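Aug 14, 2026

Bench day. Ningsih Y. and I have finally agreed that the grey tabletop stays in the props corner and that the argument about it is over. It was a long argument for a flat thing.

Cleaned the top twice with the Eken spray. First pass left smears you could have signed your name in. Second pass was better, done with the old cotton cloths and not the blue ones, which shed. Lights still come out stronger on the right whatever I do with the blind – I have moved the lamp 60 cm and gained nothing but a sore shoulder.

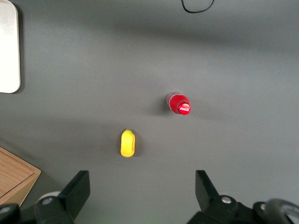

The small Coca-Cola bottle is to remain a prop. I have written this on the cupboard door as well. The yellow fruit goes by "lemon" in the stock list until somebody makes a better case; Ningsih R. holds out for mango and has been told to put it in writing. Keep the two well apart when laying out, bottle further back, fruit nearer the front edge. Green tip pointing away from you, please, so we stop having that conversation too.

Stock list is at 43 lines, of which 3 say "misc". I know who did that. It was me.

Order from Dokum came to 795, delivery extra, and the box contained some packing paper and a catalogue. Rang them. They are looking into it, in the tone of people who have just sat down.

Still to do: felt pads for the table legs, new label for the fruit tray, return the Jureo tape measure to upstairs before they notice.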